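The Packet Problem

By Ecaterina Vlad

There is a number going around my corner of robotics, and the number is 238. That is how many times out of 300 the Geerts policy got a small packet into a tub. I have read the paper twice, and I come to complain about the other digits. 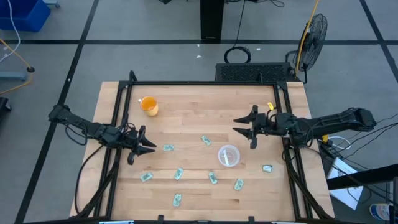
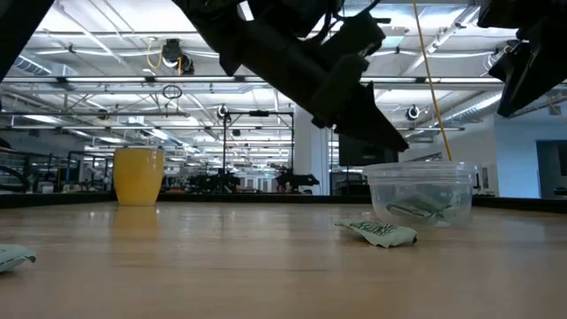 Two arms, one tub, mint-green packets, one cup.

Page last changed: 22 November 2025

The Geerts recipe is easy to like. You collect 1,000 demonstrations by hand, train one policy for both arms, and let it run. The authors scatter the packets at odd angles, which puts them ahead of the people who line everything up like silverware. A crinkly packet is a mean thing to ask a gripper to hold. It is thin, it shines in the wrong places, and it has no handle.

So I believe the 238. What I can't find is what happened in the other 62 trials. The paper calls them "failures" and moves along, as one does with a relative's first marriage. Did the fingers close on air? Did they pinch two packets at once? Did one arm wait politely for the other until the clock ran out? Those are different diseases, and they want different cures.

Fuad Ayele, who reads my drafts and regrets it, says a success rate is the only thing reviewers remember. He is right, and I reviewed for Brollmont last November, so I am part of the trouble. I remember one rate from that pile. I could not tell you a thing about how those robots failed.

My proposal is modest and will make me no friends. Print the failures as a table, sorted by cause. Say who decided that a packet hanging over the rim was "in." The Hernitz group did this for their folding work, and it cost them half a page and, I suspect, a better headline. I learned more from that half page than from the video.

And please run the thing with 3 different people resetting the table. We all have habits. I leave packets near the tub when I'm tired, and a policy trained on my afternoons will think the world is kind.

The Zevivari benchmark opens for entries next spring, with a single score per team. I have written to ask for a second column. So far I have an automatic reply.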